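How to keep your shelf labels correct in a small shop

Written by Aisyah Rondonuwu, 22/11/2022

When I started in my uncle's shop in Kerstead, the price on the shelf and the price at the register were different for many products. Customers were angry, and they were right. It took me some weeks to find a method which I can do alone, and I want to share it.

What you need: a notebook, a pencil, your price list on paper, and a marker of a color you don't use for anything else. I use green.

Step 1. Divide the shop into zones. Give every zone a letter and draw a simple map. My shop has 117 shelf labels, so I made five zones. Don't make a zone with more than 40 labels, you will get tired and make mistakes.

Step 2. Check one zone per day, before opening. Start at the top shelf on the left and go down. Compare each label with the price list. If it is the same, put a small dot on the list. If it is different, write the two prices in the notebook and continue. Do not stop to print.

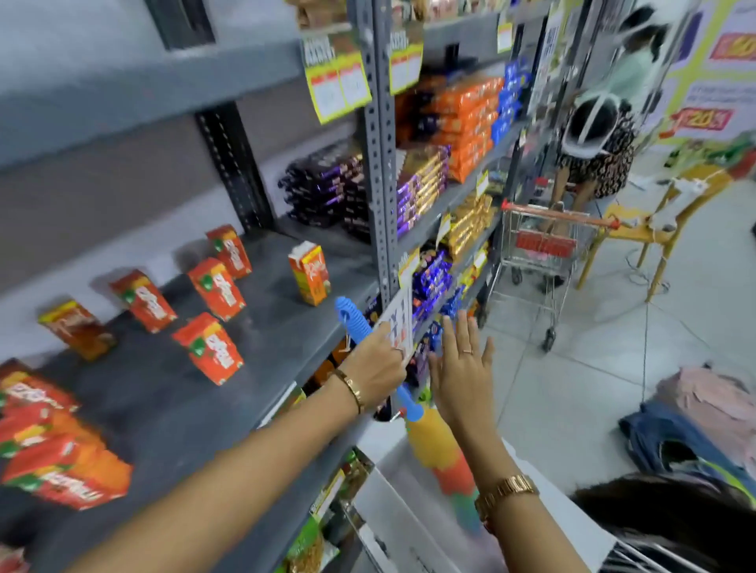 A toy water gun and packaged chocolates at the shelves.

Step 3. Print all the new labels of the zone together. I use the Karby template because the numbers are big, but any template with 25 labels on a sheet is good. Write the zone letter on the back of each label.

Step 4. Take off the old label before you put the new one. Never put one over the other! In March I found three layers under one product, and the oldest price was from before my time.

Step 5. Scan one item for each new label at the register. If the register shows the old price, correct it there also and mark it with the green marker.

For promotion cards, keep a separate page. Write the last day of the offer next to the product name, and look at this page every evening when you close.

The first round is slow. My second one needed only 25 minutes for each zone.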